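Setting up a bench for sorting small parts (solenoids, round boards and the like)

Print this page | E-mail this page

Quick one, been meaning to write it up since December. How we lay out the bench when a mixed lot of small electrical bits needs sorting, checking and bagging.
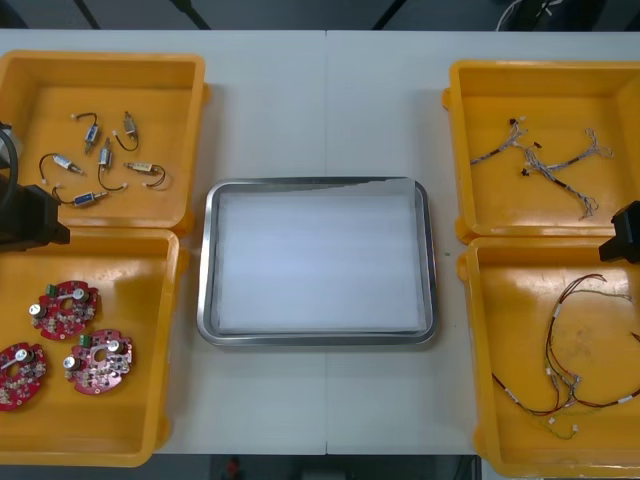 Took me far too long to get to this. Used to tip everything out in one heap and pick through it. Don't. You get wires round wires, boards face down on top of metal bodies, and half the morning gone before you've checked a single part.

What you need

A table you can clear completely. Pale top if you can get one, dropped screws show up.
Shallow open bins, thick sides. Ours are yellow plastic. Four does most jobs.
One flat metal tray with a rim, big enough to get both hands in.
Plain white paper. Printer paper is fine, a roll is better.
Bags, labels, a pen that doesn't smear.
Small side cutters and a soft brush.

Step 1. Clear the table

All of it. Mug, phone, the lot. Wipe down and let it dry. If your bench is two tables pushed together, check the join – plungers and screws will find any gap. Push the tables up tight or run tape along it.

Step 2. Tray in the middle

The tray is where you look at things. Nothing lives there. One part comes in, gets looked at, goes out again. If parts start piling up in the tray you've lost the thread, stop and empty it.

Cut the paper to fit the floor of the tray, not the rim. A bit short is better than a bit long. If one edge lifts, press it down and carry on, no need for tape. The paper stops things skating about and you can write on it, I put the batch name in one corner. Swap it when it gets grubby or at the end of each batch, whichever is first.

Step 3. Bins either side

Two left, two right. Close enough to reach without leaning. We work left to right: unchecked on the left, done on the right. If you're left handed try it the other way, Tharindu does and he's quicker than me.

One kind of part per bin. Sounds obvious. But on a busy day someone will drop a board in with the solenoids "just for a minute" and there it stays till the end of the shift.

Step 4. Don't overfill

This is the bit people skip. Six or so small solenoids with their leads on is plenty for one shallow bin. Each one has a wire and a plug, and the wires curl up and catch each other as soon as you pull one out. Keep the rest in the stock box and top up as you go.

Boards, even fewer. Three at a time for the round red ones with the hole in the middle. They've got tall parts standing up on the face and a connector block, and you don't want one board's edge knocking anothers capacitor. Lay them face up, never stacked. Earth yourself before you touch them, wrist strap on, and use antistatic bins and a mat if the boards are going back into service.

Step 5. Check the solenoids

Pick up by the metal body. Never by the wire, never by the plug. Into the tray.

Look at the label first. Readable? Matches the rest of the lot? If not, set aside.
Push the plunger with a finger. Should slide, no grit, no sticking halfway.
Run your eye down the wire to the plug. Nicks, bare bits, squashed places.
Look into the plug. Pins level, none pushed back.

Good ones, loop the wire loosely round the body and into the right hand bin. Loosely! A tight wrap strains the wire where it comes out, and that's where they go.

Duds go straight in a bag with a tag saying what's wrong. Write it there and then. You will not remember.

Step 6. Check the boards

Hold by the edges. Wavy edges are awkward, use two fingers and thumb.

Tilt under the lamp and look across the face. Anything leaning? Bulging top on the capacitor? Brown marks?
Connector block – give it the lightest nudge. If it rocks it's a dud.
Brush out the centre hole, fluff gets in there.

Then face up in the other right hand bin, or straight into an antistatic bag if the bin's getting full.

Step 7. Bag and label

Name of part, batch, your initials. We did 1560 pieces for the Skaro job this way and the labels were what saved us when one box turned up short. Small bags in tens, then into the big box. The lid of the big box gets a total.

Step 8. Reset

New paper in the tray, bins wiped, brush along the table join. Two minutes. Next person will thank you.

Few odds and ends

Take breaks. After an hour your eyes go and you start passing duds.

Don't mix two batches on one table even if they look the same. We had a lot of 109 from Clivier and another from Zellasska out together once, same part on paper, slightly different plunger. Whole afternoon to undo.

Lamp to one side, not overhead. The tray rim is shiny and throws the light back at you.

If the job is over 500 pieces, get a second person bagging. One checking, one bagging, swop over at lunch.

Reader comments (4)

Nélida Echeverría
Very useful, thank you. Do you have trouble with paper dust on the boards? We went over to lint free wipes in the tray and cut them to size. Dearer but you get a few batches out of each one.

Prasanna Selvanayagam
Second the bit about the join. I lost 23 tiny screws down one over a summer, found them all when we moved the tables. Tape every time now.

Tharun Kurup
What do you do with solenoids where the plunger falls right out? Half of mine aren't held in at all.

Usa Duangkaew
@Tharun I put a small elastic band round the body and over the end of the plunger before it goes in the bin. Take it off when you bag, or leave it on, depends who's getting them. Keep the springs in a lidded pot as well, they ping.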